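Chamado 353 — demonstração por teleoperação, tarefa da bancada
Aberto por: Begoña Vidal
Estado: em análise

Gravei 31 demonstrações pelo comando remoto e o Gitik aceitou todas. Na reprodução, o braço desce sempre uns dedos antes do objeto escuro. O manual da Gumura promete que 80 bastam para qualquer objeto macio. Duvido.

Já recalibrei o punho 3 vezes, sem diferença. Suspeito do contraste — objeto quase preto em luz fraca, com sombra por cima.
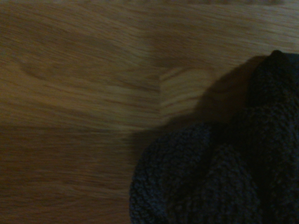
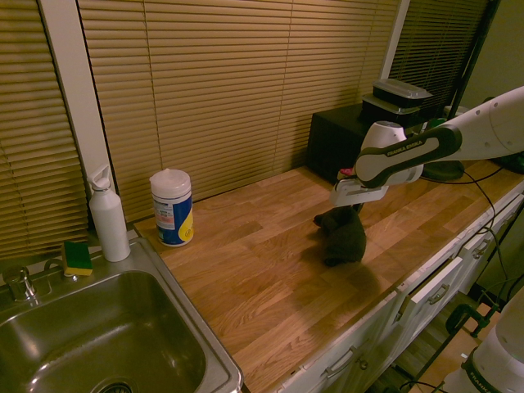 Bancada de madeira, câmera do punho e câmera fixa, nesta ordem.

Resposta de Adoración Alcaraz:
Antes de gravar mais, acenda a luz da bancada e repita uma só demonstração, guiando o braço com a mão. Se o erro sumir, o problema está no atraso do comando.

Begoña Vidal:
São duas mudanças de uma vez. Como vou saber qual delas resolveu? Farei primeiro a luz, depois a mão. Deixem o chamado aberto.

Chamados recentes
Ustard: comando perde a conexão
Gallardo: garra não fecha até o fim
Gitik: demonstração duplicada na lista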